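The Case Against the Beautiful Workbench

I have now been told by three separate people that I need a better bench. One of them sent me a link to the Kokkonen, a slab of pale hardwood on legs that would hold up a truck, priced at 2141 dollars before shipping. He said it would change the way I work. I asked him what he had built on his. He said he was still putting the finish on it.

I don't doubt it's a nice bench. I doubt the story that comes with it, the one where the bench is the first thing you make and the last thing you'll ever need. My garage is full of the leftovers of that story. I spent most of one October flattening a top that went out of flat again when the furnace came on, and I flattened it again, and what I got for my trouble was a very level place to put the mail.

A bench top gets asked to do two jobs that don't get along. It has to be kind to the work, so wood makes sense. You can set a chair leg on it without denting the leg, and if a chisel slips you hit something that gives. It also has to hold things still, anywhere you want, at whatever odd angle the part needs, and solid wood is only so-so at that. You drill a row of dog holes, you buy a vise, you buy a second vise, and the clamp still won't reach the one spot you care about.

Metal shops settled this a long time ago with a table full of holes. It's ugly and it's loud when you drop a wrench on it. It's also square, and you can bolt down almost anything. So why do woodworkers treat it like a thing that belongs to some other trade? Put a plain board on top and screw it down at the corners. Now the wood is the part that gets chewed up, and the metal underneath does the holding. 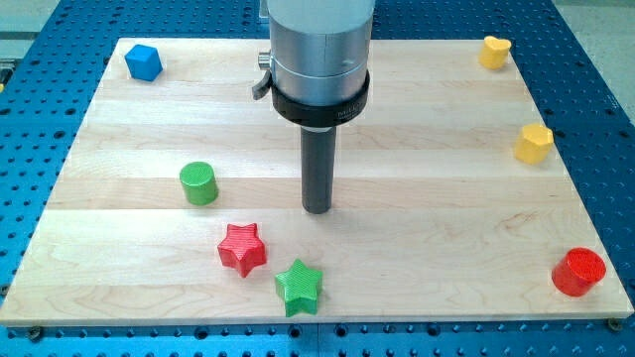

A pale plank board screwed down to a blue perforated table.

I'm fond of that arrangement, and I'd like to be clear that I'm not selling it as a secret either. Strips of light wood glued edge to edge will move with the seasons like any other panel. Screw it down hard with no room in the holes and you may get a cupped board or a split one. The Pravatance people, who sell a top of this sort for 800 dollars, are awfully quiet about that in their brochure. They do find room for a paragraph on the "honesty" of maple. I have never been lied to by a board of any species, and I've used plenty of cheap ones.

Marjatta Juntunen, who ran the evening classes at Droltgate when I took them, had us working on glued-up panels she'd bought as shelving seconds for 183 dollars, the whole stack. When one got too scarred she unscrewed it, flipped it, and screwed it back. When the second side went, it became drawer bottoms. I asked her once if it bothered her to see students drill straight through into the top. She said that was what it was for and went off to find somebody's missing square.

The argument I hear back is that a fine bench makes you careful. You respect it, so you respect the work. I've tried to believe this. What I noticed in myself was a different kind of careful, the kind where I did the glue-up on the floor so I wouldn't drip on the bench.

There are people who earn the big slab. If you plane by hand all day you want the weight, and a metal grid under a thin board can chatter in a way that would drive you up the wall. Fair enough. The fellow in Favell who builds cellos can have whatever he likes. Most of us cut a few joints on a weekend and sand a lot.

So before you spend the money, get a flat thing that stays flat and put a board on it you won't mind ruining. Use it for a year. If you still want the Kokkonen after that, buy the Kokkonen, and let me know what you end up building on it. My mail is still on mine.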